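Equipment Planning Coordinator (part-time, fixed term)
Zarnholm Robotics Workshop

We're a small and friendly team, and our wish list has grown a good deal faster than our budget! We'd love to find someone who enjoys a tidy spreadsheet, a long phone call with a supplier and the odd cup of tea while we argue over what to buy next.
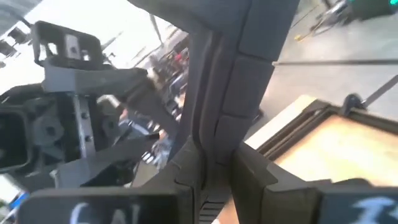
You'd be looking after the purchasing plan for the Sernbridge program from November, including spare parts, benches and service contracts. We label things by hand at present, chalky white lettering on the finger pads and all, and we'd dearly like a proper asset register before the next order goes in. The list from Trullero alone runs to 264 lines.

What you'll do
1. Get quotes for arms, rails and mounts, and keep them all in one place.
2. Work out what we can print or make in-house and what we'd be better off buying.
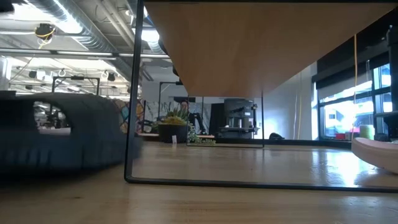 3. Meet with Leif Ingvarsson, our workshop lead, to go over the coming quarter's spending, and tell him kindly when the answer is no.

The role is 30 hours a week at $35 an hour, with some flexibility around school pick-up.
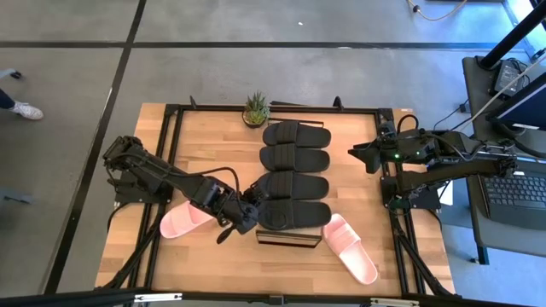

Do I need a background in robotics?
Experience with budgets or purchasing in any field is plenty, and we'll happily teach you the rest.

Send a resumé and a short letter (200 words is fine) to Leif at the Malhotra Building front desk.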